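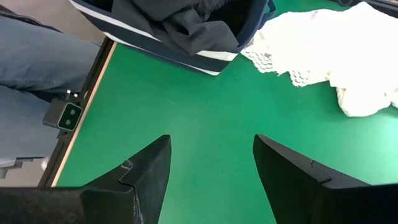
Navy fabric bin on the green table

Ticket 621: new episodes not showing up in Brodton

Hi, me again (Obed Tsikata, I make the Jamcombe podcast). Episode 52 went up on Flirus at 6 a.m. and it plays fine there, but Brodton is still stuck on 51. Listeners are emailing me about it!

Stuff I've tried so far: hit refresh on the feed page 3 times, logged out and back in, swapped the cover art for a smaller one. No change. The feed checker says "159 items, 1 warning" and the warning is about a date, which I didn't touch, I swear. 159 is right if you add in the bonus clips.

Update, 11:40 a.m. Addo support wrote back and asked me to look at the publish time. Okay, so the new episode was set to p.m. instead of a.m., and Brodton hides anything dated in the future. Flirus doesn't care, apparently. Fixed it and hit refresh again.

Update, 12:15 p.m. It's there! Shows up on my phone too, but my laptop still has the old list. Is that just a cache thing? Leaving this open until I hear from you.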